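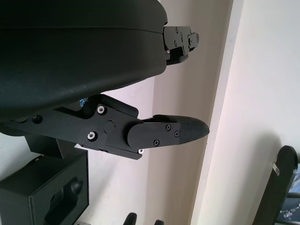 Looking after screws, bolts and small fixings

9/2/19
By Effie Semple

Home | Kitchen | Workshop | Garden | Cleaning | Ask us

Most loose handles, wobbly chairs and rattling appliances come down to a fixing that has worked its way out a little. Putting it right is a small job if you have the correct driver and do it before the hole wears. These tips cover the fixings you will meet in an ordinary house.

Use the right size of driver
The tip should fill the slot or cross completely. If it rocks, go up a size. A tip that is too small rides up out of the head and chews the edges, and after two or three goes the screw is very hard to move at all. Cross-head screws come in two common patterns that look alike, Phillips and Pozidriv. Pozidriv has four extra fine lines between the arms of the cross. Keep drivers for both.

Hex keys
Flat-pack furniture usually comes with a cheap key. It will do to put the thing together once. For tightening up later, buy a proper set and throw the free ones away, as they round off at the corners and then damage the bolt. If a key has rounded, you can cut 5 mm off the end with a hacksaw, file it flat and carry on.

Chairs and tables
Tighten every bolt by hand first, with the chair standing on a level floor, and only then go round with the key. If you do one corner up hard before starting the next, the frame pulls out of square and one leg lifts. Check dining chairs every April, or whenever you hear them creak.

Pan handles
A single screw holds most pan handles on. Nip it up when the pan is cold. Do not use glue, which softens on the hob. If the screw keeps coming loose, fit a spring washer under the head.

Screws that spin in the hole
In wood, take the screw out, dip a couple of matchsticks (heads cut off) in wood glue, push them in and snap them off level. Leave overnight and put the same screw back. A longer screw works too, provided there is enough timber behind it. Check this on cupboard doors, where 16 mm is often the longest you can use without coming out the other side.

Stuck screws
Put on a drop of penetrating oil and leave it for an hour. Try turning the screw slightly tighter before you undo it. A wide rubber band laid over a damaged head sometimes gives enough grip. Scrape old paint out of the slot with a bradawl first.

Plastic housings
Screws into plastic need very little force. Turn the screw backwards until you feel it drop into the old thread, then drive it in gently and stop as soon as it is snug. Always unplug an appliance before opening it.

Keeping parts in order
Jaime Magalhães of Redotstead wrote to say that he draws the outline of whatever he is taking apart on a piece of cardboard and pushes each screw through the card where it came from. It works well for things with several lengths of screw. An egg box does for smaller jobs.

For storage, sort by type first and length second. Jam jars are fine in a dry cupboard. In a damp shed use lidded tins and put a sachet of silica gel in each.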